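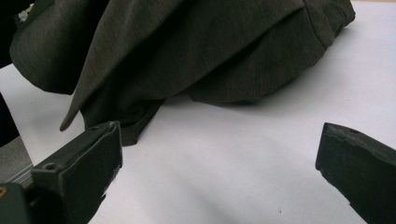

Wimilis garment handling set, data card

Version 4, updated in June

What is in this set

The set holds 914 recordings of people who pick up, spread and fold clothes with a hand-held gripper. They were made at the Lornis sorting hall, at the same tables where the normal sorting is done. Each recording is one garment, from the heap to the folded stack. Recordings where the garment fell on the floor are kept and have the label "dropped".

Who made it

The workers of the day shift made the recordings. Nobody was obliged to take part. The hours were paid as usual sorting hours, and the daily target was lowered for those who recorded. The card is written by Alemayehu, shift coordinator at Lornis. English is not my first language, so please write to me if a sentence is not clear.

Why we collect it

Unier, which runs the hall, plans to put folding arms on 5 of the tables. The arms will take the plain knitwear and the trousers. Checking for stains, deciding the quality grade and handling delicate items stay with people.

What changes for the staff

Folding was 65 percent of the work time at a table. Many of us have pain in the wrists from it and will not miss it. Others are worried, and I think they are right to ask. Folding is the calm part of the day, when one can talk with a neighbor. Grading needs attention all the time and makes the eyes tired. We asked for a longer break in the afternoon and for a higher pay level for graders. The break is agreed. The pay level is still under discussion.

Known limits

Dark fabric is difficult. In deep folds the cloth goes almost to black, and the hem is easily confused with a cuff. The labels for "hem" and "sleeve end" should be checked by hand before use.

Children's clothes are few. Wet clothes are not included.

Use

The recordings may be used for training and testing of folding systems. They may not be used to measure the speed of single workers. This was the condition of the staff, and it applies also to copies.

Questions

Ask at the coordination desk in Lornis, Thursday is best.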